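I've worked in kitchens, on and off, since I was sixteen, and for the last few years I've run the back of house at a canteen in Akmont. We do 260 covers at lunch on a normal day. Most of what I think about at work is washing up, so when people send me videos of robots folding shirts and making coffee, the thing I want to know is whether one could stand at the end of my dishwasher and put the plates away.

In May I got to ask someone. Joonas Laaksonen, who I used to share a flat with, works on robot arms at a small outfit called Husar, and he let me spend an afternoon there. I'd expected something like a factory. It's an upstairs room with tables in it and a lot of cable, and the kettle is two floors down.

The job they had on was putting a plate in a rack. Pick the plate up off the table, turn it on its edge, lower it between two pegs, let go. I do this without looking, usually while talking to someone about something else.

I hadn't thought about how many parts there are to it. A plate lying flat is awkward to pick up if you've only got two fingers. I get a nail under the rim, or slide it to the edge of the counter, or tip it with my thumb and catch it with the rest of my hand. An arm with a two-finger gripper has to come down over the rim and pinch, one finger inside the plate and one outside. Too high and it closes on air. Too low and it pushes into the table. If the plate is shallow there isn't much rim to get hold of in the first place.

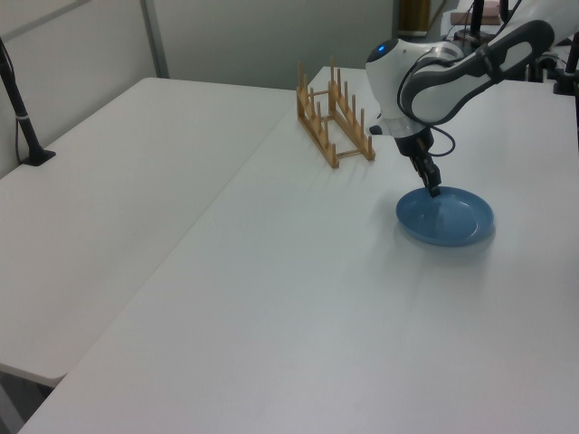
*Fingers down at the rim, rack still empty.*

Then it has to be turned. Joonas said people always watch the grab and the turn is where he loses his evenings. Once you're holding a plate by one edge, all the weight hangs off to the side, and it wants to swing. Grip harder and it might stay put, or it might slip round anyway and arrive at the rack at an angle nobody planned for. A person feels that happening and corrects it. Some arms can feel it too, up to a point, but noticing is one thing and knowing what to do next is another.

I watched it for most of the afternoon. Some goes were very good. The plate went up, over and in between the pegs with a small click, and I thought, right, that's me out of a job. Other goes it stopped above the rack and hung there for a bit, then came down on top of a peg. Once it missed the rim altogether and carried nothing across to the rack with great care, and let go of it.

I timed a few with my phone. The best clean one took 31 seconds from the start of the move to the arm being back where it began. I can rack a whole tray in that. Joonas pointed out that I've had twenty years of practice and the arm had been at this for three weeks, so I'll give him that.

He also told me they'd recorded 2000 goes at the task, with a person guiding the arm, before they let it try by itself. I asked whether that meant it could now do bowls. No. Would it do a bigger plate? Maybe. What about the same plate in a different rack? He said it depended how different. I found that more useful than any of the videos. When a new starter learns to rack side plates on their first shift, I don't have to teach them dinner plates on the second.

Hanan Hakim, who was running things that day, was a bit more hopeful than Joonas. She said the difference between now and when she started is that if you nudged the plate along the table in those days, the whole thing fell over, because the arm was going to a fixed spot whatever you did. Now you can move it and the arm goes after it. She moved it and the arm went after it. I was impressed by that, and I said so.

On the way out I asked her when I'd see one in a kitchen like mine. She said it would be somewhere with one kind of plate and one kind of rack, and plenty of space. We have four kinds of plate, and the space at the end of our machine is the width of Segundo Restrepo, who works there.

I told Segundo about it the next morning. He wanted to know if it scraped the plates first. I said it didn't. He wanted to know what it did about wet ones, and I had to say I hadn't asked, so I messaged Joonas, and the answer came back that they hadn't got to wet ones. Everything that comes out of our machine is wet, and too hot to hold for long as well. The heat might be the one part where the arm has it over us.

So my answer to the people who send me the videos is no, not yet. For one plate on a clear table, some of the time, yes. I can picture it drying out at one end of a big hospital kitchen before it ever gets to Akmont, and I can picture it at home last of all, where the plates don't match and there's a cheese grater in the rack.

Joonas says to come back when they start on cups. I've said I will. I'd also like to see it try cutlery, which is the job everyone at our place tries to get out of, and which I'd hand over tomorrow.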